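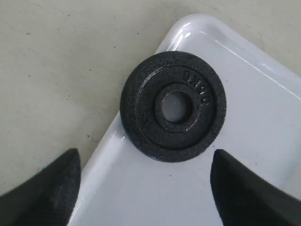
Putting stuff away is still my least favorite chore, and every couple of months I check whether a machine can take it off my hands yet. Short answer: kind of? My friend Aisyah Kwok has been messing with an arm called the Mandagi all spring, and she let me hang out for an afternoon and ask dumb questions.

So I asked about the gym corner, because mine is a disaster (little weights all over the floor, I've stubbed every toe I own). She says round, flat things are harder than they look. A small iron plate lying on a tray doesn't give two fingers much to get under, and if it's sitting close to the lip there's even less room on that side. Then there's shiny plastic and glazed stuff, which throws glare right back at the camera. I can do it half asleep with a coffee in the other hand!

Her numbers: 108 tries at picking small heavy things up off a flat surface, and 82 good ones. That's way better than I guessed. But then I think about my house, where a miss means a dent in the floor, and I'm less excited. Also it took 12 seconds a pick on a good run, and I have a lot of stuff.

Þórey Lund commented last time that she'd pay $300 for anything that just clears the kitchen counter. Same, Þórey! I'd even sort the forks myself.

Aisyah wants to try laundry in June. I'm bringing the socks.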